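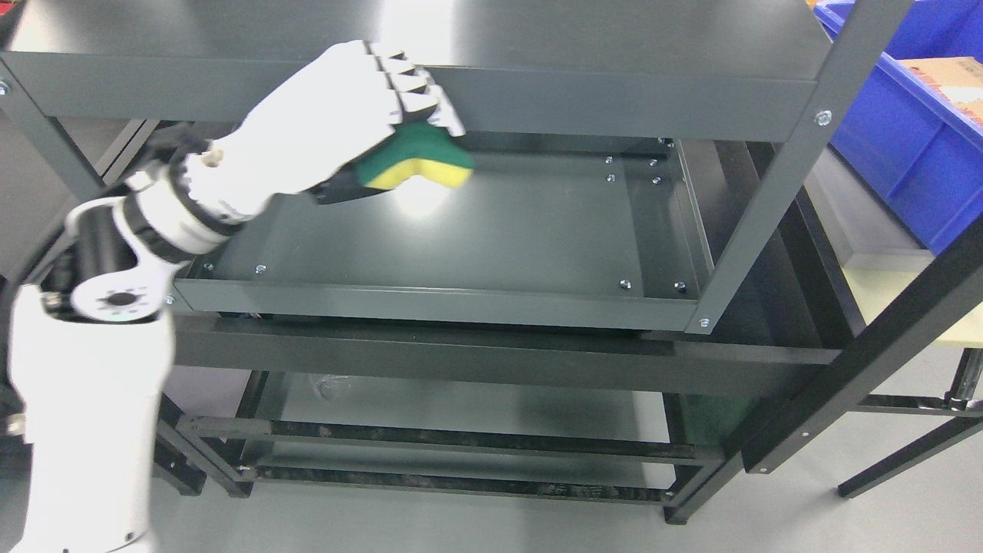 Re: [Fladby-list] Pantry shelves, moths, and the great flour question

Date: 23 November 2022
From: Eyvindur Hafþórsson

On the pantry shelves at the hall, somebody wrote:

> Hi all, I've pulled everything out of the lower cupboard and there are
> moths in the rice, moths in the rolled oats and what I'm fairly sure is
> a moth in the unopened cocoa. Do we have to chuck the lot? I paid for
> the oats. Also can we please stop buying flour in 14 kilo sacks, it's a
> supper club and not the Siege of Leningrad. And who owns the Pappas
> jars? They're taking up a whole shelf and I'm not game to open them.

Taking these in order of how much trouble they'll get me into.

The rice and oats have to go, sorry. Tie them up in a bag and put them in the outside bin, the one by the car park, and please don't leave them on the bench overnight with a note on. We did that in February and the moths couldn't read. The cocoa I'd give a fortnight in the freezer and then a stern look. If there's webbing under the lid, out it goes as well.

Anything in cardboard or thin plastic should be treated as suspect, including the lentils, which I know are Sacred. Larvae chew through a cereal bag without breaking stride. Check the folds at the top of packets, the threads of jar lids, and the screw holes and corners of the cupboard itself, where they like to pupate. Vacuum those first and empty the vacuum outdoors. Then warm soapy water, then a wipe with white vinegar if you enjoy the smell of a chip shop. I'm told the vinegar does very little. I'll be doing it anyway for morale.

I'd also argue for giving up on the cupboard altogether and going to open metal shelving. Bolted uprights, plain trays, no backing board, and you can get a sponge into the back of a tray without taking out a door hinge with your elbow.

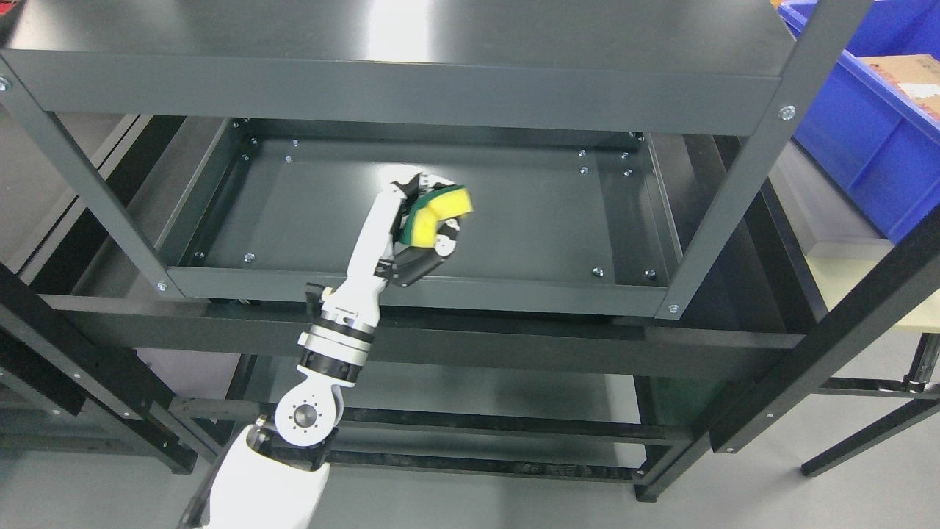

The old cupboard can go out on the nature strip, where it will be gone by teatime, as everything is except the exercise bike.

As for the flour: I was the one who bought the sack, and I stand by it on price and on nothing else. The smaller bags from Grumis cost nearly twice as much per kilo and we do get through it in pizza season. What I'd propose is that the sack gets split the day it comes in, into those lidded tubs with the rubber seal, and each tub has a spell in the freezer before it goes on a shelf. A week is plenty. If there's no room in the freezer, that's an argument for dealing with the venison, which predates my membership.

The Pappas jars are mine too. It's preserved lemon. Most of it. One is a chutney I made during a difficult winter and I'd ask that it be handled by the base only. I'll take them home on Saturday.

Pheromone traps: by all means, but they only catch the males, so all you're getting is a head count of disappointed bachelors. Handy for telling whether you've still got a problem. Tusance sells a two-pack and I've got a spare one in the ute if anyone wants it before the weekend.

I've still got 300 dollars in the kitchen kitty, so the tubs are covered. Could whoever has the label maker bring it back? The last label it printed for us said CUMMIN.

Eyvindur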